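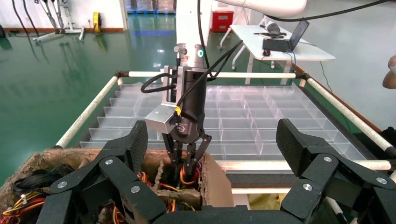

Ob denn eine Software wirklich ahnen könne, an welchem Ende man ziehen muss, wollte Danik nach der ersten Vorführung wissen, und ob man das nicht einfacher mit einer festen Bahn und etwas Geduld hinbekäme.

Mit dieser Frage beschäftigen wir uns bei Durska jeden Tag, und wir finden sie immer noch großartig! Eine feste Bahn reicht völlig, solange jedes Teil an seinem Platz liegt. Kabel tun das nicht. Sie verhaken sich, verdecken sich gegenseitig, und sobald man eines anfasst, sieht der ganze Haufen anders aus. Wir schreiben Software für Roboterarme, die mit solchen Haufen zurechtkommen sollen: Wahrnehmung, Greifplanung, Regelung und die vielen kleinen Werkzeuge dazwischen, ohne die keine der drei anderen Sachen Spaß macht.

Wer wir sind

Wir sind 14 Leute, verteilt auf eine Halle mit grünem Boden und ein Büro ein Stockwerk höher, in dem es meistens leerer ist als unten. Informatik, Regelungstechnik, Maschinenbau, zwei Quereinstiege aus der Elektromontage – letztere haben uns in den ersten Monaten mehr über Leitungen beigebracht als jedes Lehrbuch. Gegründet haben wir uns aus einem Hochschulprojekt heraus, das eigentlich nur einen Bahnplaner schneller machen sollte. Der Planer heißt Sodel und ist heute der Kern von allem, was wir bauen.

Woran wir arbeiten

Sodel plant für zwei Arme gleichzeitig. Das klingt harmlos, bis man beide in denselben Karton greifen lassen will, oder bis ein Arm mit seiner Handkamera zuschauen soll, während der andere zwischen den Leitungen arbeitet. Der Planer muss dann nicht bloß Zusammenstöße vermeiden, er muss auch die Sicht freihalten, und die eigenen Schläuche und Kabel am Arm wollen ebenfalls irgendwohin. Neu geplant wird laufend, im Takt von 100 Millisekunden, damit eine Bewegung noch korrigiert werden kann, wenn der Haufen nachgibt.

Die Wahrnehmung nennen wir Mulcahy (der Name stammt von einem alten Testrechner und ist hängen geblieben). Mulcahy schätzt aus den Kamerabildern, welche Stücke zur selben Leitung gehören und welche davon oben liegen. Farben helfen, reichen aber nicht: Zwei rote Leitungen nebeneinander sind für das Programm erst einmal eine einzige mit sehr seltsamer Form. Deshalb gibt Mulcahy zu jeder Vermutung an, wie sicher sie ist, und Sodel darf bei wackligen Vermutungen lieber ein zweites Mal hinsehen. Für diese Rückfrage haben wir lange gebraucht, und sie ist uns der liebste Teil des Systems.

Dazu kommt unser Aufzeichnungswerkzeug. Jeder Griff landet mit Bildern, Gelenkwinkeln und Planerzuständen in einer gemeinsamen Ablage und lässt sich am Laptop Schritt für Schritt abspielen, vorwärts und rückwärts. Inzwischen liegen dort 3341 Griffe, darunter sehr viele missglückte. Gerade die schauen wir uns gern zusammen an, meistens gegen 16 Uhr, mit Kaffee.

Wie wir arbeiten

Änderungen am Planer laufen zuerst in der Simulation und danach am echten Aufbau, und zwar noch in derselben Woche. Biegsame Teile lassen sich nur mäßig simulieren, das haben wir oft genug gemerkt – ein Kabelbinder an der falschen Stelle, und die schöne Kurve aus dem Rechner ist dahin. Wer bei uns Code schreibt, steht deshalb auch in der Halle. Werkzeuge, die nicht an einem bestimmten Roboter hängen, geben wir an Hochschulgruppen weiter, samt Testdaten und Anleitung.

Mitmachen und vorbeikommen

Wir betreuen Abschlussarbeiten zu Greifplanung, Bildverarbeitung und Regelung und freuen uns über Praktikumsanfragen, auch von Leuten, die noch nie einen Arm programmiert haben. Im Dezember öffnen wir die Halle wieder für Besuch. Dann darf man eigene Kabelreste mitbringen, je verknoteter, desto besser!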